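O que é uma edição? Explicação para os leitores mais novos

Tu procuras um livro no catálogo Dondex e aparecem duas linhas com o mesmo título. Numa está escrito "1.ª edição" e na outra "2.ª edição". São dois livros diferentes ou é o mesmo?

É a mesma obra, mas foi preparada e impressa duas vezes. Antigamente, para imprimir uma página, o tipógrafo juntava letras pequenas de metal, uma por uma. Depois de imprimir as folhas, desmanchava tudo, porque precisava das letras para a página seguinte. Se o livro se vendia bem e as pessoas queriam mais, era necessário compor tudo outra vez. Assim nascia uma nova edição.

Na segunda vez, o autor podia corrigir erros ou acrescentar um capítulo. Às vezes apareciam também erros novos!

Um exemplo da nossa coleção é o almanaque da oficina Grultari. A primeira edição tem 60 páginas e a segunda tem 70, com mais conselhos sobre as hortas e uma tabela das luas. O título é igual, letra por letra.

Como se lê uma ficha do catálogo?
Primeiro vem o título. Nos livros antigos ele pode ser muito comprido, e por isso o bibliotecário corta uma parte e põe o sinal [...] no lugar dela. Depois vêm o nome do autor, a cidade, a oficina e o ano. Quando o ano está entre parênteses retos, quer dizer que não se encontra no livro - alguém o descobriu de outra maneira.

E o exemplar? É cada livro que se pode pegar na mão. De uma só edição podem existir muitos exemplares. A Biblioteca Munteanu, em Renen, guarda 5 do almanaque, e num deles um leitor antigo desenhou um galo na margem.

Leia também
O que é um colofão?
Porque os títulos antigos são tão compridos
Palavras difíceis do catálogo Dondex

Este sítio utiliza cookies para guardar as suas preferências. Aceitar | Saber mais
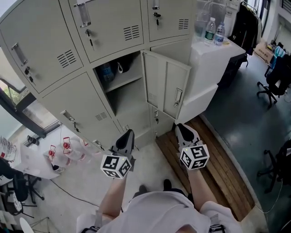 Secção Infantil e Juvenil - Biblioteca Munteanu, Renen

Texto revisto em 9/1/21. As perguntas dos leitores podem ser deixadas no balcão da secção.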